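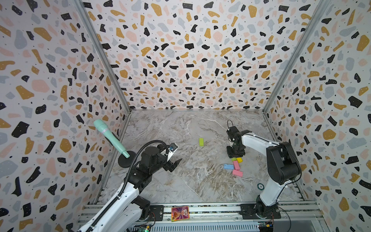
Two-armed cell back at work in Dornport after a month of drifting left

The two-armed robot cell at Valava's Dornport workshop is picking up blocks again, following a fault that took most of June to find and 35 minutes to put right.

The trouble began with the left arm, which had started to arrive slightly to one side of wherever it had been sent. The error was small enough to be ignored for a week, and it was. By the second week the arm was closing its gripper beside small blocks with great confidence, and Hélène Gosselin, who runs the cell, stopped the job after 1,077 cycles and asked for the logs.

The logs were spotless. According to its own records, the arm had gone exactly where it was told every time.

"It was very sure of itself," said Gosselin. "I've worked with people like that."

Suspicion fell first on the software, as it usually does when the software people are on holiday. Jomar Panganiban rolled back an update, then rolled it forward again with no change to anything except his afternoon. The wrist camera was recalibrated. So was the other arm, which had done nothing wrong and has behaved impeccably throughout.

The answer was at the bottom. Both arms are fixed to one aluminium rail along the front of the cell, each on its own black mounting plate, and 2 of the screws under the left arm had worked loose. At rest the plate sat flat and looked perfect. With the arm stretched out towards the middle of the floor, it rocked by less than the thickness of a fingernail, and by the time that reached the gripper it was enough to miss a block.
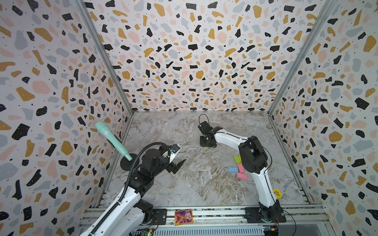

Réjean Leclerc, the fitter from Cisach who was called in for the repair, found it by putting his hand on the plate and asking somebody to move the arm. He then took out every screw on both sides, cleaned the threads, refitted them with thread-locking compound and drew a line of paint pen across each head, so that any future wandering can be seen without a meeting.

The cables were also gone over while the cell was off. They have to loop far enough to let the wrist turn and no further, and Leclerc moved one cable tie by the width of two fingers. He declined to call this an adjustment and did not charge for it.

A new check sheet now hangs on the door of the workshop. It asks for the plates to be tested by hand every 400 running hours, the rail wiped down, the gripper fingers looked at for wear and both arms sent to a reference point on the marbled floor before any blocks go in. The old sheet asked only whether the cell was "OK", and had been ticked every morning, including all of those in June.

Valava had priced a replacement arm from Okoro before the screws were discovered. The quotation is still valid until the end of the quarter, and Okoro has rung twice to mention it.

Gosselin says the cell will go back to full shifts once the left arm has managed a week without missing. Panganiban has kept a copy of the rolled-back update, just in case.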